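# The blue table

The big table in the back room has been blue since December, and I've now had enough questions about it to justify a post. Most of them came from Phúc, who has known me long enough to ask "is that a pool liner?" before he has his coat off.

It isn't a pool liner. It's plastic sheeting, sold off the roll at Dultudley, in a blue I'd call municipal. I went in for clear. Clear was out. The man at the cutting counter asked how much I wanted, I said enough for a large table plus some to hang over, and he looked at me the way you look at someone ordering soup by the yard. Then he cut it, and once they cut it, it's yours.

Some background for anyone who wandered in from the post about the radiator. The table came out of the old Mac Giolla canteen when they cleared the building, and I paid 60 dollars for it, which felt like robbery until I had to get it up the stairs. It has a curved front edge, so that a dozen people could theoretically sit along it without anybody getting a corner in the ribs. The curve is the reason I bought it. The curve is also the reason no tablecloth, oilcloth, desk mat, or sheet of anything sold to the public has ever fit it.

Laying plastic flat on a straight table is easy. You pull one way, you pull the other way, you clip it. On a curve, every inch you pull tight in front goes slack somewhere in the back. I spent an evening chasing one ripple from left to right. I'd smooth it down, feel pretty good about my life, and find it again by the wall with its feet up. In the end I let it win. The back edge now has a wave in it, with a modest hill in the middle, and I've started thinking of it as scenery.

Reshma Van der Merwe told me to warm the sheet with a hair dryer first. She told me this afterward. She was very nice about it.

## The tape

The tape is the part I'm proud of, so naturally it's the part people laugh at.

I had a system on this table before, in the sense that things were on it. Mail, screws, the good scissors, the bad scissors, a mug. Everything drifted to the middle, and when the middle was full I'd carry the pile to the bed, where it became a different kind of problem. Then I read a long thing on shop-floor organization (I was waiting for a phone call, it was that or the shampoo bottle) and learned that serious people put tape on surfaces and say: this goes here. I had yellow tape. I had a surface.

So there are two boxes next to each other at the back left, sharing a side, and another at the back right. The shared side is slanted. I'd like to say the slant is for ease of reach. I taped it at eleven at night, standing at one end of the table and leaning, and a person leaning does not produce right angles. I noticed in the morning. Peeling yellow tape off blue plastic takes something with it, as I'd already learned on a test corner, so the slant stayed.

The rules, such as they are:

- Left box: things I'm in the middle of.
- Box next to it: things I claim to be in the middle of.
- Right box: things that belong to other people and need to go home.
- Everything else: clear at the end of the day, no exceptions, apart from the exceptions.

It has mostly worked. The right box turned out to be the surprise success. I've returned a casserole lid, a bike pump, and a library book that had moved apartments with me. The second box is a parking lot and I won't be taking further questions about it.

## How the sheet is holding up

Fair to middling. The right side has taken the worst of it. There's a patch of white scuffs and streaks over there, and the light hits it so that you see it from the door. I've tried dish soap, I've tried the Skindberg spray that claims it can be used on boats, and I've tried rubbing it in small circles while listening to the radio, which improved my mood and did nothing for the patch. It's worn. It's where I drag things. I could stop dragging things, but I know myself.

There are also specks. Small dark ones, here and there. I wipe, and I seem to get most of them, and then the sun comes around and there they are. On a brown table you can live for years without knowing about specks. Blue is an honest color and I don't recommend it to anyone who'd like to be at peace.

And creases. The roll put them in and I haven't been able to get them out. Reshma says the hair dryer again. I don't own a hair dryer. I said so, and she said she'd lend me hers, and now I suppose it will spend a few months in the right-hand box.

On the plus side, I spilled an entire cup of tea on it and had the whole thing mopped up in the time it took to say the word. Glue pops off. Paint pops off if you get it before it gets ideas. And it cost less than refinishing, for which Trulludach quoted me a number with a comma in it. 2617 dollars, in fact (I've added the comma in my head ever since), and 2886 if I wanted them to do the legs. I didn't even know the legs were bad. I've looked at them since and they're fine. They're legs.

## Would I do it again

Yes, with changes. I'd buy the heavier sheet. I'd measure the curve with a string, and I'd lay the plastic out on the floor overnight so it could forget about being a roll. I'd use a ruler for the tape — or I'd at least put the light on.

I'd also think harder about the color. The wall behind it is a pale blue-gray, chosen by me, in a different year, in a different mood, and the two of them together make the room look like the waiting area for a ferry. Phúc says all it needs is a vending machine. He has offered to split the cost of one, and he has started sending me listings.

Next project is the shelf over the door, which has been up there at an angle since before I moved in. I have plenty of yellow tape left.
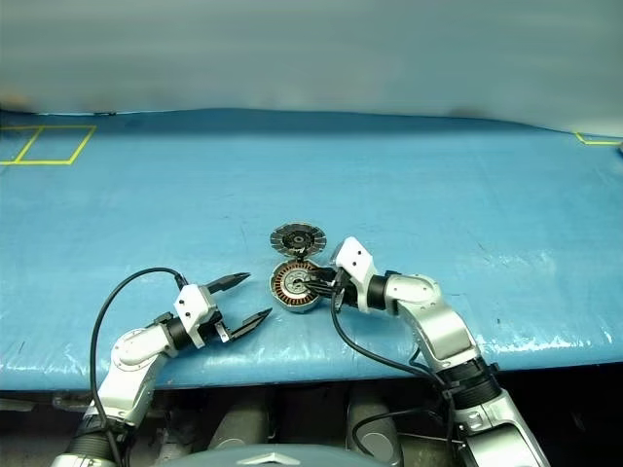

*The blue table, slanted tape and all. Scuffs on the right.*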